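Koltport Support Desk
Ticket: Construction set, large plastic parts. Bolts stop before the end, nuts do not hold
Product: Pikar, 86-piece set
Status: Solved
Opened by: Zübeyde Güneş
Handled by: Nevzat Tuncer

Message 1, Zübeyde Güneş

Hello,

I am writing about the Pikar set we bought for the Gündoğdu play room in April. It is the set with the big plastic bolts, the nuts and the flat links with holes. The children are between three and six years old and they like it very much, so it is used almost every day.

For two weeks we have the following problem. Many bolts go into the nut for one or two turns and then they stop. If a child pushes harder, the nut sits crooked and it is then difficult to take off, even for me. With other bolts it is the opposite. The nut goes on very easily, but it has play, and when the child lifts the model the link falls down together with the nut.

I did not find a pattern with the color. A pink bolt can be good with one nut and bad with another one.

What I already tried:

I washed all the parts in warm water with a little dish soap and dried them on a towel overnight. No change.
I looked into the holes of the nuts with a flashlight. In a few there was old modeling clay. I took it out with a wooden toothpick. These nuts became better, but the others did not.
I compared with the picture on the box. All the shapes look correct to me.

I have one more piece of information, maybe it is important. In June another group moved out of our building and left us a bag with similar toys. My colleague put them into the same box. I do not know which brand they were. The colors are almost the same as ours.

Can you tell me if the set is worn out, or if I can repair it?

Kind regards,
Zübeyde Güneş

Message 2, Nevzat Tuncer

Dear Ms. Güneş,

Thank you for the clear report. I think the bag from June is the first thing we should check. There are other sets on the market whose parts look very close to Pikar, and the thread is a little steeper or the bolt is a little thinner. These parts will start in our nuts and then stop, or they will stay loose. Both of your symptoms would fit.

Please do the following before we talk about replacement.

1. Put all the parts on a plain mat or a cloth, so that small ones do not roll away. Keep bolts, nuts and links together for now, do not sort by color.
2. Take one bolt that you are sure is from the original set. If you have an unopened spare bag, use a bolt from there. Mark it with a small piece of tape. I will call it the test bolt.
3. Turn every nut on the test bolt by hand, with two fingers only. A correct nut goes up to the head with the same light resistance all the way.
4. Put the nuts that pass on the left and the nuts that fail on the right.
5. Take one nut that passed and use it in the same way for all the bolts.

Please do not use pliers, and please do not put oil on the threads. Small children put these toys in the mouth.

If you can, send us a photo of some parts on the mat, seen from above.

Regards,
Nevzat Tuncer
Koltport Support

Message 3, Zübeyde Güneş

Dear Mr. Tuncer,

Thank you. I had a spare bag in the cupboard, so the test bolt is a real one. I will do the sorting on Thursday when the children are in the garden.

Two questions before I start. Does it matter if the nut is square or hexagonal? And how do I test the links? They have no thread, only round holes.
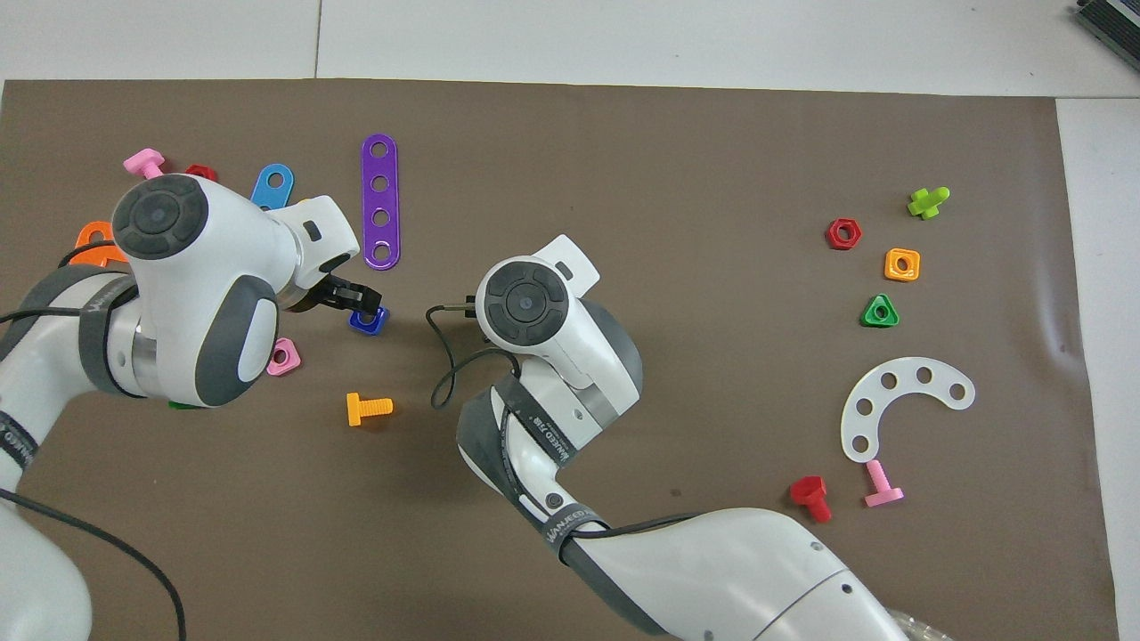

Attachment 1: bolts, nuts and links on the brown mat, before the test

The purple link with four holes is one of those that fall down most often. I also include the pink square nut in my question, I have the same shape in other colors and they do not all behave the same.

Zübeyde Güneş

Message 4, Nevzat Tuncer

Dear Ms. Güneş,

The photo came through well, thank you. From a picture I can say only what kind of parts they are, I cannot judge a thread. So the test by hand is still necessary.

To your questions:

Square or hexagonal does not matter. In our set all nuts have the same thread, only the outside is different. Any Pikar nut must go on any Pikar bolt.

The links are tested with the same test bolt. Push it through each hole. It must go through without force and the head must stay on the other side. If the hole is so large that the head slips in or sits deep, the link is not ours, or the hole is worn. Please test every hole of a long link and not only the end ones. Children use the end holes more, so they become wide earlier.

About the link that falls down: please look first if the nut is the reason. A link cannot hold by itself. In most cases people exchange the link and the problem stays.

Nevzat Tuncer

Message 5, Zübeyde Güneş

Dear Mr. Tuncer,

I did the test. It needed more time than I thought, because I was interrupted, and I had to start again with the nuts when a child helped me to mix the two piles.

Results:

Nuts: the larger part passed. The ones that failed stop always at the same place, after a turn and a half. When I looked at them very close, I found that the inside edge is sharp on these nuts. On the good ones it is a little rounded.

Bolts: here I found the two kinds. Some failed bolts are thinner and the nut shakes on them. These are the loose ones. A few others have the right thickness but the first turn of the thread is damaged, it looks like somebody bit on it. With these the nut goes crooked.

Links: all passed except one short one, where the bolt does not go through at all. The long purple link is fine in all four holes. You were right, the nut was the reason.

Then I made a second test which you did not ask for. I took failed nuts and put them on the failed thin bolts. They go together perfectly until the head! So I believe that these are simply a second set, and it is not broken.

I have now two boxes. My question is what I do with the bolts with the damaged start. Can I cut the first turn away with a knife?

Zübeyde Güneş

Message 6, Nevzat Tuncer

Dear Ms. Güneş,

Your second test is a very good idea and I will add it to our instructions for the next customer. If failed nuts and failed bolts fit each other, we can be quite sure that they are from another maker.

Please do not cut the bolts. A knife leaves a sharp edge, and a small piece can break off later. Put the damaged ones out of use. I can send you a bag of replacement bolts and nuts without cost, because your set is still under warranty. The bag contains only bolts and nuts. If you also need the short link, I will add one, please tell me the color you prefer.

For the other set: it is fine to keep it, but in its own box, and it is better to bring it out on a different day. I suggest a dot with a permanent marker on the flat head of each bolt and on the outside of each nut. Do not mark inside the thread.

Nevzat Tuncer

Message 7, Zübeyde Güneş

Dear Mr. Tuncer,

A blue short link would be nice, please.

I made the dots on the second set. On the dark parts a black dot is hard to see, so I used a white paint pen there. I let it dry for one day and tried it with a wet cloth, it stayed.

The delivery should go to the side entrance, the bell at the front door does not work at the moment.

Zübeyde Güneş

Message 8, Zübeyde Güneş

Hello again,

The parcel arrived. I tested the new bolts with the old good nuts, and all are fine. Since Monday the children build with the sorted set and no link has fallen. One nut was too tight on the first day, but it was modeling clay again. We have now a rule that clay and bolts are not on the table at the same time.

From my side you can close the ticket. Thank you for your patience.

Zübeyde Güneş

Closing note, Nevzat Tuncer, 9 Sep 2025

Cause: parts of two different sets in one box. In addition, a few bolts with damaged first thread turn and clay residue in some nuts.
Solution: sorted with test bolt and test nut, second set marked and stored separately, damaged bolts replaced under warranty, one short blue link added.
Follow-up: cross test (failed nut on failed bolt) to be added to the help page "Nut does not go on".
Ticket closed with agreement of the customer.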